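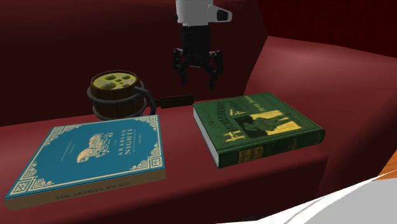
Your memory is busy all day long, even when you aren't asking it to do anything at all. Right now it is holding on to the start of this sentence so that the end will make sense, and in a moment it will let most of the words go again. Let's try it out. Take a good look at the dark red couch with the two books and the little wooden barrel, then close your eyes and say what was resting on it. Easy, right? That was your working memory, the part of your mind that keeps a few things handy for a short while, a bit like the top of a desk.

Why the desk fills up

A desk is a lovely thing, but it's only so big. If a grown-up asks you to fetch your shoes, feed the cat, find the blue folder and bring down your cup, you may well arrive in the kitchen with one shoe and no idea what else you were supposed to be doing! You weren't being lazy. The first jobs got nudged off the desk by the later ones (this happens to teachers and grandparents too).

Packing things into bundles

Luckily there is a trick, and scientists who study the mind call it chunking. Try remembering these letters after one quick look: T, A, C, G, O, D, N, E, H. There are 9 of them, and that's a lot. Now read them again in threes, but backward: CAT, DOG, HEN. Suddenly you have just three animals to carry, and your desk has room to spare. Chunking works with numbers as well. If your house is number 187, you probably don't think of it as a one, an eight and a seven. It's simply your number, all in one piece.
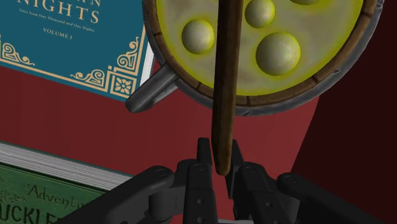 A game to play at home

Ask someone to put a few small things on a tray, look at them for 30 seconds, and then cover the tray with a dish towel. Write down everything you remember. Next, play again with new things, but this time make up a silly story as you look. Perhaps the spoon is married to the button, and they're sailing to Flistbridge in a sock. Stories are wonderful for memory, as each bit leads you along to the next one, and you can compare your two lists afterward to see which way suited you better.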